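Budgeting for a second pair of hands — spares or service plan?
Forum: Small Lab Hardware > Buying and Planning

bokofan
Jun 9, 2022
So I have to turn in next year's equipment list and I'm stuck on one line of it.

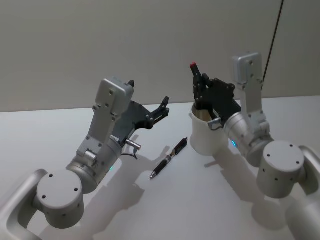 We do tabletop stuff, pens and cups mostly, two arms with a multi-fingered hand on each. I want to add a second station so two people can work at once. The arms I've pretty much settled on (same as what we've got, I'm not learning another controller). It's the hands I can't decide about. Kaso wants me to sign up for their service plan with the new pair. Zindik sells a cheaper hand with no plan at all, you just buy fingers when you break fingers. Which way would you go?

tinbucket
Spares, every time. We had the Kaso plan and the turnaround was 12 days in May. That's 12 days of one hand sitting in a box somewhere while the other one does nothing useful. I'd put 1000 dollars in a parts line and keep a drawer of fingers.

marlow_k
Have to disagree with tinbucket. A parts drawer is great if you've got somebody who likes doing tendon work at 6 pm. We don't! I spent a whole weekend on one thumb and it never closed right again. Now we pay for the plan and I sleep fine.

Also, bokofan, did you price the cables? Everybody prices the hands and forgets the cables. Ours were 135 each and we needed more of them than I'd put down.

bokofan
Ugh, no, I did not price the cables. Adding a line.

marlow_k — does the plan cover fingertips? Picking pens up off a hard tabletop is rough on ours and I'd rather know before I sign.

marlow_k
Ours doesn't. Tips count as wear items. Read the back page.

tinbucket
See, and that's my whole problem with the plan. The part you go through fastest is the part they leave out.

quietgears
Has anyone asked if you need five fingers for pens and cups? We run a plain two-finger Bravo on one side and the fancy hand on the other. The Bravo was 300 used and it picks up a pen all day long. I'd buy one good hand and one dumb one and put the difference toward a decent table.

bokofan
I thought about it, but the second station has to match the first or we can't swap jobs between them. Matching pairs is the one thing my boss really cares about. Good tip on the used one though, I might grab it as a backup if there's money left over.

marlow_k
Then ask Kaso if they'll put the old pair on the same plan as the new pair. They did it for us, but only when we asked before the order went in.

tinbucket
Fine, that would change the math a bit. I'd still buy the fingers.

bokofan
OK, emailing them tonight. I'll put both versions on the list with the cables in each one and post what they quote me.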